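Pinched fingers and sticky grippers: what I do now

Last January my gripper jammed half shut, and like a dope I stuck my thumb in to free it. It let go all at once and snapped down on me. Nothing broken, but I had a purple nail for weeks and I typed very badly! So these are my kitchen table rules.

Power off first, always. If yours has a battery, pull it and wait a bit before you touch the jaws. Mine (a secondhand Tendidus arm, bought from a guy in Clistomham) can hold tension in the linkage even when it's dead, so I push the jaws with a wooden spoon. Never a finger.

Check the pivot screws. One of mine had backed out 2 full turns, and that was the whole jam. I look them over every 400 grabs now, and a dab of the removable threadlocker helps. Don't use the permanent kind, I did that once and had to drill it out.

Wipe the finger pads too. Lint from cloths builds up and then things slide right out.
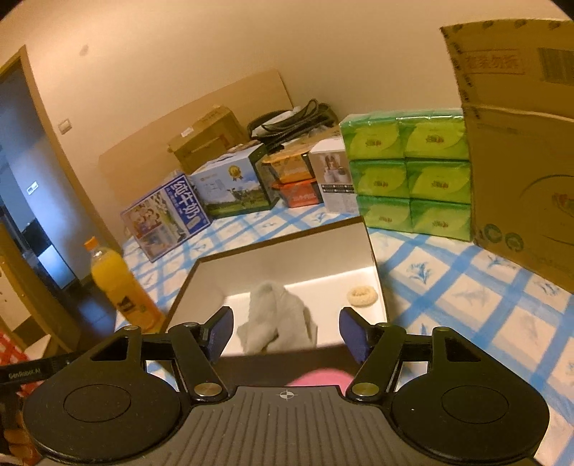

Practice on soft stuff after any repair, a rag or something fuzzy, before you go near a glass. And keep drinks well away from the electronics. I lost a controller board to a mug of tea, and the new one took 14 days to show up.

Next up is the squeaky elbow, as soon as my grease gets here.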